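Vallden end-grain and plank boards: the large maple-coloured one after a year of oiling and use

Posted 2nd July
Filed under: Kitchen, Worktops and boards

I bought the large Vallden board last summer to replace a plastic one that had gone grey and furry down the middle. I wrote a short note on it at the time and said I would come back to it once it had been used properly. It has now been used most days, so this is the longer version. I have also had the Hagedorn board of a similar size for part of the same period, and I will compare the two where it is useful.

What you get

The board comes flat in a cardboard sleeve with a paper band round it and a folded leaflet. There is no oil in the box. The leaflet tells you to oil it before first use, which means a separate purchase if you don't already have some. I used Rallix board oil, the plain one without lemon, and I will come to that further down.

It is a plank board, glued up along the length, pale in colour with the odd darker streak. No juice groove, no handles and no feet. Vallden sell a version with a groove for a bit more. I didn't want one because I use both faces and a groove takes up space at the edge, where I tend to push things to one side while I carry on chopping.

The finish out of the sleeve was good but not perfect. One long side was slightly rough to the fingertips and needed a rub with fine paper. The faces were smooth. The joints between the planks could be seen but not felt.

Size and weight

Mine weighed 4 kilos on the bathroom scales before oiling. That is heavy enough that it doesn't slide about much, and light enough that I can lift it one-handed to tip onions into a pan, although I need the other hand to scrape. If you have weak wrists I would look at the medium.

Measure your worktop before you order. I didn't, and the board only just fits between the hob and the sink with the kettle moved to the windowsill. It does not fit in my sink at all, so washing is done with one end in the bowl and the other resting on the drainer. The Hagedorn is shorter and goes in the sink at an angle. For a small kitchen that could settle the matter on its own.

Oiling

The leaflet says one coat. One coat was not enough. The first coat went in within the hour and left dull patches at the ends, so I put on another that evening and a third the next morning. After that it held for a few weeks before water stopped beading.

I now do it once a month, both faces and all four sides, last thing at night, and wipe off what is left in the morning. The whole job takes ten minutes. A bottle of the Rallix lasted me until June and I did not use it sparingly. It has no smell that I can detect and has not gone sticky, which was my complaint with a linseed mix I used on an older board.

The ends are where most of the oil goes. If you only have enough for part of the job, do the ends. Mine are still sound, with no splits.

Cutting on it

It is a pleasant surface. A knife bites slightly and doesn't skate as it does on bamboo, and it makes a low, dull noise. I sharpen less often than I did with the plastic board, although I also changed knives during the year so I can't claim that is all down to the board.

It marks, of course. There is now a patch of fine cuts just right of centre on one face, which can be felt with a fingernail. None is deep. Bread is worse than vegetables, as my bread knife has pointed serrations and I lean on it. I have started keeping one face for bread and the other for everything else, with a small pencil mark on one corner to tell me which is which. The pencil mark wears off and I have to redo it.

I do not cut raw meat or fish on it. There is a thin plastic sheet for that. People disagree about whether wood is safe for meat, and I have no wish to get into it.

Stains

Beetroot left a pink mark that took around four washes to fade. Turmeric left a yellow one that is still faintly there. Coffee and tea wipe off if you catch them. Onion smell lingers, and I deal with it by rubbing the board with half a lemon and coarse salt, leaving it five minutes and rinsing. It works well enough but it dries the wood, so I oil it again the next night.

A hot pan left a ring in October or thereabouts. My own fault. Sanding took out most of it.

Warping

This was my main worry. My last wooden board went the shape of a saddle after one winter beside a radiator. The Vallden moved a little in its first couple of months, enough that it rocked if you pressed one corner. I turned it over, kept it on its other face for a fortnight and it came back. Since then I have stood it on its long side to dry and swapped faces every few days, and it has stayed flat.

The Hagedorn has not moved at all. It is thicker for its size and the planks are narrower, and I would guess both help. It also costs a good deal more per inch of board.

Sanding it back

After eight months I sanded the bread face. I used 120 grit by hand on a cork block, then 240, then wetted the surface to raise the grain, let it dry overnight and went over it with 600. The 600 is probably more than it needs. A board is going to be cut on again the next day, and I doubt I could tell the difference by the end of the week. I had a sheet left over from another job and wanted to use it up.

It took most of an afternoon by hand. A small electric sander would be quicker but I find it easy to dig a hollow with one, and a hollow in a chopping board is a nuisance for years. Work outside if you can, or put a sheet down. The dust is very fine and gets into the toaster.

Keeping it still

With nothing under it the board stays put on a dry laminate worktop and creeps on a wet one. The usual advice is a damp tea towel folded flat underneath. That does work, but it leaves the underside damp, and if you forget it for an afternoon you get a dark patch. I did that twice.

I then tried the Forkalow grip mat, a thin rubbery mesh sold by the roll. You cut it to size with scissors. It holds the board firmly and lets some air through, and it rinses clean under the tap. Crumbs collect in the mesh and need shaking out. After a few months the piece I was using began to shed bits at one corner, and I cut another from the roll. I would buy it again at the price.
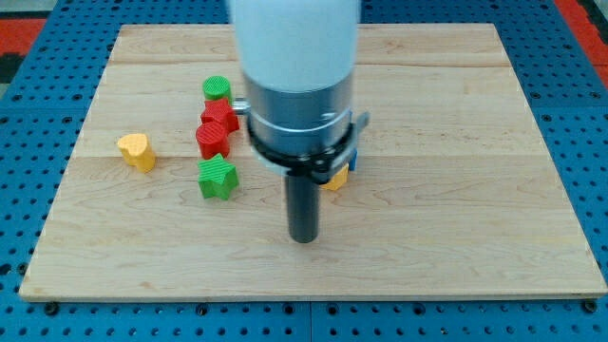
Stick-on rubber feet are the other option. I left them alone, as they would mean giving up one face of the board. If you only ever use one side they are the tidier answer, and they lift the wood clear of any spills. Hagedorn supply a set of screw-on feet with theirs, in a little bag, and I have left those in the drawer for the same reason.

Whatever you put beneath it, take it away at night. Wood that dries on one face only will bend towards the dry side sooner or later.

Washing

Hot water, a little washing-up liquid, a brush, rinse, wipe, stand on its side. Do both faces even if you only used one. It must never go in the dishwasher, and this one would not fit anyway. I have read of people leaving boards to soak. Please don't.

Allow a few hours for it to dry fully. In winter mine takes overnight, and I use the small board in the meantime.

Which version to buy

Vallden list four sizes, and the numbers are stamped on the paper band. The medium is the 821 and the large, which is mine, is the 1162. I assumed these were measurements when I ordered. They are only stock numbers, so check the actual size on the page before you pay. The shop I used had them the wrong way round on one listing and I had to ring up to make sure I was getting the large.

The end-grain version is a different animal. I borrowed one for a week before buying. It is kinder to knives and hides the cuts better, but it is much heavier, it drinks oil, and it took far longer to dry. For daily chopping of ordinary vegetables I did not think it was worth the extra money or the extra lifting.

Good points

Flat, generous working area
Pleasant to cut on
Both faces usable
Sands back well
Easy enough to lift for its size

Bad points

No oil supplied
One rough side on arrival
Moved a little in the first months
Too big for an ordinary sink
Confusing numbers on the sizes

Would I buy it again

Yes, in the large, for a kitchen with enough worktop. If I were back in my old flat I would take the Hagedorn, put up with the price, and have a board I could wash properly. The Vallden needs a bit more looking after, mostly in its first winter, and anyone who knows they will not oil it should stick with plastic and replace it when it goes furry.

I will add a line to this page if it splits. The bread face is due another sanding before Christmas, and I plan to stop at 240 this time.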